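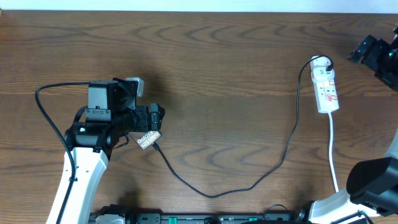
5. First set-up of the dehumidifier

Please read the whole section one time before you start. The steps are the same for the Tako 21 and the older Tako with the round tank.

5.1 Choosing the place

1. Choose the room where you have the most damp. In many homes it is the basement or the room where the laundry is dried.

2. Put the machine on a flat and hard floor. On thick carpet it can lean a little to one side, and then the float in the tank does not move freely.

3. Leave 8 inches free behind the machine and the same on both sides. Above the machine there must be nothing, also no curtain.

4. If the machine was lying on its side in the car, let it stand upright for 5 hours before you switch it on. Customers often forget this step, and it is the step which costs the most money when forgotten.

Caution: Plug the machine directly into a wall outlet. Do not use an extension cord or a power strip, also not for a short test.

5.2 Putting in the tank and filter

1. Pull the tank toward you with both hands. The first time it is stiff.

2. Take out the foam block and the small bag with the drain cap. Keep the drain cap, you need it in 5.4.

3. Check that the float can go up and down. If it is caught under the handle, push it gently to the left until it clicks.

4. Slide the filter in from the top. The side with the printed arrow looks toward the grille.

5. Put the tank back. The red lamp goes off when it is seated well.

Note: A new filter has a light smell of cardboard in the first days. Do not wash it before first use.

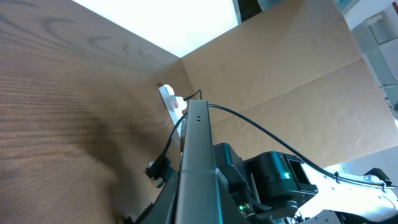
If the red lamp stays on after you put back the tank, take it out again and wipe the two small contacts on the inside with a dry cloth. Then try once more, a little slower. When it still does not go off, the float is almost always the cause — see step 3.

5.3 Choosing the humidity

1. Press the Mode button until the drop sign is blinking.

2. Use the plus and minus buttons to set the level you want. For a living room we advise 50 percent, for a basement 55.

3. Wait until the blinking stops. The value is now saved and stays saved after a power cut.

4. Close the windows and doors of the room. For the first day you may use the fan on High, and after this Low is enough for most rooms.

The number on the display will change slowly. Walls and furniture hold a lot of water, so please give the machine several days before you judge the result. In an old house it can be two weeks.

Note: Below 41 °F in the room the machine will stop by itself and show the code LT. This is not a defect. It starts again when the room is warmer.

5.4 Continuous drain (if you have a floor drain)

1. Switch off the machine and pull the plug.

2. Unscrew the cover at the back and push on the hose. The hose is not in the box, you can order it under part number 422.

3. Lay the hose so that it goes down all the way. A hose with a bend upward will not drain, and the water comes back in the tank.

4. Put the drain cap on the second opening and turn it until it is hand-tight — please no pliers.

5. Plug in, switch on, and after one hour look if water is coming out at the end of the hose.

Caution: Do not leave the house for a long time before you have seen the drain working for one full day.
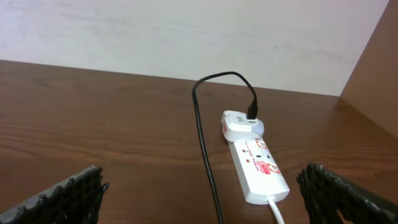

Prestdale, July

Changes to this section: the distance behind the machine is now written in inches only, and step 4 in 5.1 is new. The drawing of the drain cap was wrong in the earlier booklet from the Pisthorpe warehouse. If you have that booklet, please follow the text in 5.4 and not the drawing.

Questions about the set-up can be sent to Gopinath Thomas, Varma customer service. Please write the serial number in your message. You find it on the label behind the tank.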